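Home News Visits Standards Events Contact

Visit report: handling rules at the Remirden bench lab, Marnura
May
By the standards desk
23 shares | 4 comments

The Remirden lab in Marnura opens its doors to outside visitors on one Saturday each spring. Most people come for the demonstrations in the front hall. Our group had asked in advance to spend the morning in the back room, where two-armed bench cells are used for tabletop handling work, and to go through the written rules that apply there. The lab agreed and sent the rule book ahead of the visit. This report covers the rules, what we saw of them in use, and the points we think other labs of the same size could take over.

The rule book is five pages long. It replaced a much longer document that had been copied from the lab's earlier work with a large fenced arm, and which by the lab's own account was seldom opened. The new version is written for small arms on a table, run by one operator, with people walking past the cell all day. It has four parts: the cell, the objects, the run, and the log.

The cell

Each cell must be a closed mechanical unit, so that table, frame and arms move together if the unit is pushed. Arms are bolted to the frame and never to the table. The reason given is that a knock to the tabletop then leaves the arms where they were in relation to each other, and only the table position has to be checked again. We asked how the check is done. A gauge block is placed at two marked points and each arm is brought down to it under manual control. If either reading is out of tolerance, the cell is taken out of use until it has been set up again.

Maximum speed is set in the controller and cannot be changed from the operator's screen. For free motion the lab uses a value taken from its risk assessment. Near the table surface the limit drops to 150 mm per second at the fingertip. We saw this tested on an empty cell at the far end of the room by driving an arm down from height, and the slowdown was plain to the eye and plain in the readout. The changeover height is written on a card at the cell. I would have liked to see it shown on the screen as well, as the card was behind a folder when we arrived.

Stop buttons are tested at the start of each shift, and the test is logged with the name of the tester. A stop removes motor power. Some of the smaller arms will sag when that happens, and the rule book tells the operator where to expect the arm to come to rest. Several members of our group said their own documents leave this out. A stop that drops a held object on the edge of a table is still a correct stop, but the person standing there should know about it beforehand.

The objects

The objects section is the one most visitors had questions about. The lab uses ordinary household items for most handling tasks, and the rule is that anything which can break into sharp pieces is kept off the table. Bowls, plates and cups must be plastic. Anything with a cracked rim is withdrawn the same day. Sets are bought in more than one color on purpose, and see-through pieces are included alongside solid ones because cameras and depth sensors treat them differently. A set made up only of solid, bright items gives results that do not carry over to a normal kitchen.

No liquids are used on the bench cells. Where a task calls for filling or pouring, dry material is used and the task is moved to a separate cell with a raised edge. The rule book also sets a weight limit for each object, well below the rated load of the arm. The lab's view is that the rated load says little about what a two-fingered gripper can hold by the rim of a bowl.

New objects go through a short entry check before use. They are weighed, measured across the widest point, photographed from the side and given an entry in the object list. The check takes a few minutes. Objects brought in from home are allowed if they pass, and are then treated as lab property.

The run

A run begins with the operator setting out the objects and ends when both arms are back in their rest position. Between those two points the operator does not leave the cell. If someone speaks to the operator for longer than it takes to answer, the run is paused. We saw this followed twice in the course of the morning, once because of us.

Starting positions are varied on purpose. Earlier practice had been to lay the objects out from a drawing, and the lab found that the recordings were then too much alike to be of use. The current rule asks for a different layout on each run, with some items apart and some close together, and with stacking as a separate task type. The operator may not choose a layout for being easy. In practice this is hard to enforce, and the reviewer is expected to send back a batch in which the layouts look too kind.

The reviewer works from a mix of views, from above the table and from the gripper. The rule book requires both for stacking tasks, as a stack that looks well placed from above can be leaning when seen from table height. A run with one view missing is kept but marked as partial.
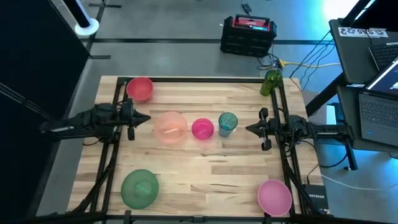

Bowls and cups set out on the work table, seen from above.

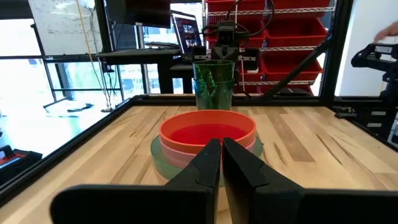 Failed runs are kept too. A dropped cup or a missed grasp is labeled as such and stays in the set, unless the failure came from a fault in the cell. The reviewer decides which it was, and a second reviewer is called in if the operator disagrees. The lab showed us the current total for the stacking task, 1098 runs, and the share marked as failed was higher than I had expected. The lab did not seem concerned by this. Its position is that a low failure rate early in a task usually means that the layouts are too simple.

The log

Each run gets a log line with the cell, the operator, the object list version and the software version. Free text is allowed but limited to one sentence. Service is tied to running hours. Grippers are stripped and inspected at 2000 hours, and finger pads are replaced on condition before that. The hour count is read from the controller, which avoids the usual problem of a paper count that falls behind in busy weeks.

The weak point is the object list. It is kept in a spreadsheet that several people can edit, and the version number is changed by hand. We compared a handful of log lines against it and found one that referred to a version we could not trace. The lab took a note of this. A move to the Rizvi record system, already used in the front hall for visitor equipment, is planned, though there was no date for it.

Comparison with Ballemard

Part of our group had visited Ballemard last year, where similar cells are run under a rule set with far more detail on the run and almost nothing on the objects. Ballemard fixes the layout by template and accepts the loss of variety in return for results that can be compared from week to week. For a test lab that is a fair choice. For recording work the Remirden approach seems the better fit, with one reservation. Without a template the quality of the set depends on the reviewer, and the rule book has very little to say on how a reviewer is trained. The lab uses a period of shadowing, which is sensible, but it should be written down.

We have asked for permission to circulate the objects section and the rest-position notes for the stop test. Both could be adopted elsewhere with small changes. The speed values should not be copied, as they depend on the arm, the gripper and the local risk assessment.

The back room is not part of the normal open day route. Groups wishing to see it should write to the lab a month ahead and say which part of the rule book they want to discuss. Closed shoes are required and bags are left in the front hall.

4 comments
Share
Previous Next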